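Bovgate Workshop, Bench and Shelf Inspection
Checklist with comments
Inspector: Emmett Kowalczyk
Date: 21/05/2018
Area: Idance room, worktable with raised shelf
Previous inspection: April

Rating key: S = satisfactory, C = satisfactory with comment, A = action required, N = not checked.

1. Work surface

1.1 Surface free of splinters and raised grain — S
1.2 Finish intact — C
Comment: Finish is dull along the front. Recoat at the next scheduled maintenance. Use the Caten oil already in stock and do not mix it with the old varnish.
1.3 Table level in both directions — S
1.4 Surface clear of small loose items — A
Comment: Small white cylindrical pieces were out across the open part of the table, several toward the front. They roll when bumped and are a slip hazard once they reach the floor. Collect into one lidded tray when not in use. Same finding as in April.

2. Frame

2.1 Corner joints tight — S
2.2 Fasteners present, none protruding — C
Comment: 2 screws at the rear were finger-loose. Tightened during the inspection. Recheck in 6 weeks.
2.3 Feet in full contact with floor — S
2.4 Sharp edges or burrs — S
2.5 Load plate legible — A
Comment: Plate is worn and the figure cannot be read. The Wojcik order sheet gives 200 lb for the table. Replace the plate and copy the figure from the sheet.

3. Raised shelf

3.1 Shelf secure, no rocking under hand pressure — S
3.2 Items stored clear of shelf edges — C
Comment: See the bottle and the cup. Drinks and supplies share the shelf, and the water bottle stands near the back edge.
3.3 All containers closed — N
Comment: Lids were not tested by hand.
3.4 Containers labeled with contents — A
Comment: Anything kept on the shelf overnight needs a name and contents label. Unlabeled containers will be removed. 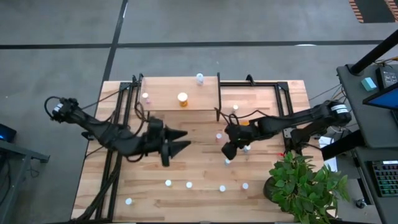
Item 3.2. Worktable and shelf, with water bottle, lidded cup and small white-capped container.

4. Cables

4.1 Cables kept off the walkway — S
4.2 Bundles secured at regular points — C
Comment: The thick bundle on the left side follows the frame rail toward the front edge. Ties to be checked for tightness at each inspection and replaced if brittle.
4.3 Insulation undamaged where accessible — S
4.4 Liquids kept away from cables and connectors — C
Comment: Open cups are not permitted at this table. Closed bottles may stay for now, pending a decision on a separate drinks shelf by the door.

5. Floor and access

5.1 Walkway clear on all sides — S
5.2 Floor dry, no residue — S
5.3 Lighting adequate at the work surface — S
5.4 Extinguisher in place and in date — S

Actions
1.4 Tray to be supplied and pieces collected. Open.
2.5 New load plate, order ref. 2480. Open.
3.4 Labels to be left in the top drawer of the supply cabinet. Open.
2.2 Recheck of rear screws. Scheduled.

Signed: E. Kowalczyk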